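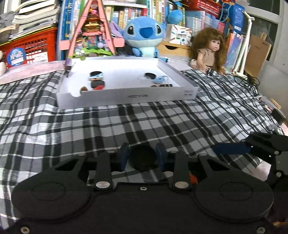
**Hand gripper care, bedroom station**
Rev. 07/07/2021, R. Sleiman

These notes cover the two-finger hand gripper when it is used on soft furniture. The workshop sheet assumes a bench. A bed sheds lint, gives under load and hides small screws, so a few steps differ.

## Before you start

- Pull the bedding reasonably flat. Wrinkles under small items change the height of the grasp, but a perfectly smooth cover is not required.
- Keep small toys in a shallow cardboard tray or box lid. The raised sides stop round pieces from rolling into the folds.
- Move loose plastic sheet and wrap away from the fingers. Thin film gets drawn into the linkage and is slow to pick out.
- Cut and file your nails if you plan to touch the pads. A nick in a pad edge grows.

## Finger pads

Wipe both pads with a lint-free cloth barely damp with water. Let them dry for 10 minutes with the fingers open. Do not use window cleaner or rubbing alcohol on them; Leidy Alvarado tried both on a spare pair in March and the faces went slick.

Plaid cotton and fleece leave short fibers on the pad face. A strip of painter's tape, pressed on and peeled off slowly, takes up most of them. Kitchen tape leaves residue.

Check that the pads meet evenly. Close the fingers on a strip of printer paper and pull. It should drag the same at the top and the bottom. If it slips at one end, loosen that pad, square it and tighten again.

## Pivots

1. Open and close the fingers 20 times by hand.
2. Feel for grit. A dry pivot squeaks; a dirty one catches at the same point on every stroke.
3. Brush around each pivot cap with a soft toothbrush kept for this job.
4. Put one drop of light machine oil on a toothpick and touch it to the joint. We use Wurell, but any clear sewing machine oil will do.
5. Cycle the fingers again and wipe off what comes out.

Never oil over the bedding. Carry the gripper to a table and put newspaper under it.

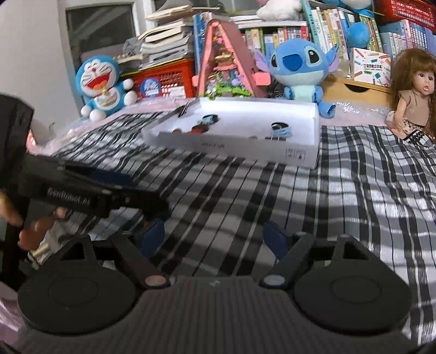 With a pair of grippers, service them one at a time and keep their screws in separate jar lids. The heads look alike and the lengths may not be. Bohumila Hubáček marks her lids with nail polish – one dot or two – and it survives washing.

## Screws and mounting arm

Check the body screws after every 30 sessions. Snug is enough. The threads sit in plastic and strip easily, and a stripped hole means a new plate. Use a driver that fills the head; the small Bartoš set fits ours.

Press lightly on the end of the mounting arm. If it moves, tighten at the body end first, then at the bracket. Repeat the paper test afterward.

## Storage

Store with the fingers slightly open and nothing resting on the pads. A shoebox with a folded dish towel works well. Keep it off the windowsill.

| Item | Interval |
|---|---|
| Pads, tape and wipe | Each session |
| Pivots, brush | Every 4 sessions |
| Pivots, oil | Every 10 sessions |
| Body screws | Every 30 sessions |

Spare pads are in the Fullberg tin, top drawer. Write down what you take.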